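Chapter 7
Chores: can the machines do them yet?

Short answer, no. Longer answer, some of them, some of the time, and it depends a lot on who is asking and what they call finished. This chapter is the longer answer.

Before you read on, write down every job you did at home yesterday. All of it. Shutting a drawer with your hip counts. Most readers get to 15 without trying and then remember the bins. Keep the list, we come back to it in section 7.3.

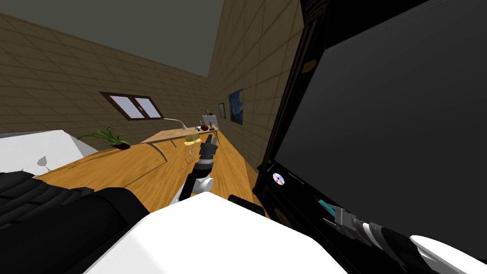
Margarida Rocha

Start with a desk. A lamp, a plant, a piece of fruit, a big screen with a gripper right up against its lower edge. To you that is a room that wants five minutes' tidying. To a machine with two arms it is a pile of seperate problems. What may be moved? What must stay put? How hard can you squeeze a thing before it's spoilt? And all this in a simulated room, where things can be put back the way they were at no cost.

Shop floors are easier, or used to be. Same part, same place, same bolt. The Graklow packing line (case study, end of chapter) ran 236 shifts with one arm doing one job and hardly a hand laid on it. Then the box size changed. Two weeks lost. Homes change box size every day, so to speak.

A few words we need. A task is what you ask for: "clear the table". A skill is a piece of it: reach, grasp, lift, let go. Success rate is how many tries came off out of all tries made, and you should always ask who picked the tries. Toketti claimed a very good rate for its kitchen arm in July, over 611 runs, but with the same mug throughout. Lolia used mixed crockery, got a much worse figure, and to my mind learnt more.

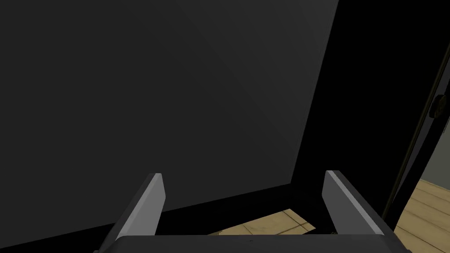 Doors and big flat surfaces get a section of there own, 7.4. People expect small fiddly things to be the hard part. Often they are. But a door swings, has weight, hides what is behind it, and the body doing the pulling has to get out of the way. Cele gave up on cupboards for a year and did nothing but wiping. Sensible, I thought.

What to watch for as you read: speed (roughly half the trials in the reading list never give one), who resets the room afterwards, and whether a person was steering. Steering is fine. Leaving it out of the write-up isn't.

Have your list to hand. 7.1 begins with picking things up.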